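Keeping the Gripper Cell Alive: Setup and Upkeep of the Trosura Station

Project report, Robot Maintenance course
Author: Bent Þrastardóttir
Submitted February 17, 2023

1. What I was asked to do

The Trosura station is a single arm with a two-finger gripper next to a cloth-covered table. My task was to write down how it is set up, follow the upkeep plan for the length of the project, and say whether the plan is any good. The plan was inherited from the Skidel group. I was told it "basically works." I have doubts about that, and most of this report is about where they come from.

2. The plan on paper

The Skidel plan has 11 steps. It wants a full finger alignment after every 500 grasps and a wipe-down of the finger tips at the start of each session. It says to redo the table calibration "when needed" and never says what needed looks like. There is also a Daltix spreadsheet for logging faults. Half its columns were blank when I got it, and the other half used codes without a key. I asked Snorradóttir, our supervisor, for the key and she didn't have it either. I threw out the codes and wrote faults in plain words.

3. Setting up the table

The plan treats the table as a flat surface at a known height. Ours has a tablecloth over a fabric top, and cloth moves. A fold under an object changes where the fingers ought to close, and I found nothing in the plan that deals with it. I started smoothing the cloth by hand and checking the height at each corner before a session. It takes a few minutes and I think it did more good than the alignment routine, but I only have my own log to back that up.

For the opening check I used a bouquet of artificial roses laid on its side, next to a glass vase. The older procedure uses a foam cube. A cube tells you the gripper can hold a cube. The stems are thin and uneven and the leaves get in the way, so a finger that sits slightly off is more likely to show up. The gripper is opened wide, brought in from the stem end, and stopped. Then I look at both fingers from the side before letting it close.

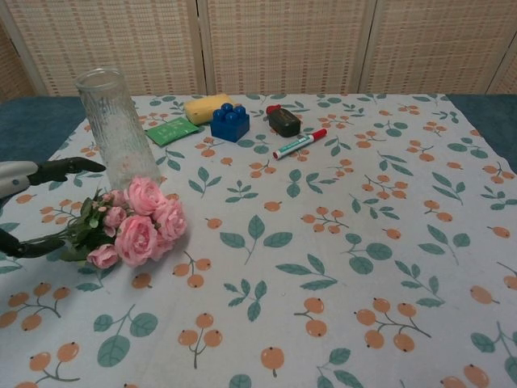 Figure 1. Opening check with the fingers on either side of the bouquet and the upper tip near the vase.

Look at the upper tip in Figure 1. It ends just left of the glass. The start position in the old settings file takes no account of anything standing behind the target, and I would not run it with real glass on the table. I added a stop point further back, and the arm now has to be stepped past it by hand. Slow, but I'd sooner be slow than sweep up a vase.

4. Faults logged

I logged 81 faults. Most were the same complaint in different clothes: the fingers closed, the controller reported a good grasp, and the object stayed on the table. The plan blames dirty finger tips for this. I cleaned them every session as told and the fault kept coming back at what looked to me like the same rate. Re-seating the finger mounts helped for a while. So did recalibrating the table. Since I did both on the same afternoon the first time, I can't say which one mattered, and that is my own mistake.

On 2 occasions the arm stopped during the approach with a joint error. Restarting cleared it both times. I don't count that as a repair and have left both entries open.

5. Is the 500-grasp rule worth keeping?

I couldn't find where the number comes from. The Skidel notes repeat it but give no test behind it. In my log the fingers needed attention well before the limit in some weeks and not at all in others, depending mostly on what had been picked up. A short check at the start of each session caught more than the scheduled alignment did. One person's log on one station is thin evidence, and I would want a second student to repeat it before the rule is dropped.

6. Changes left in place

Tablecloth smoothed and corner heights checked before each session.
Bouquet used for the opening check, foam cube kept as a backup.
Extra stop point before the target, passed by hand only.
Faults written in plain words, with one change made at a time between entries.
Finger wipe-down kept. It is cheap, though I saw no effect from it.

The two joint errors are still unexplained. Whoever takes over the station should read those entries first and save the controller log before restarting, which I failed to do.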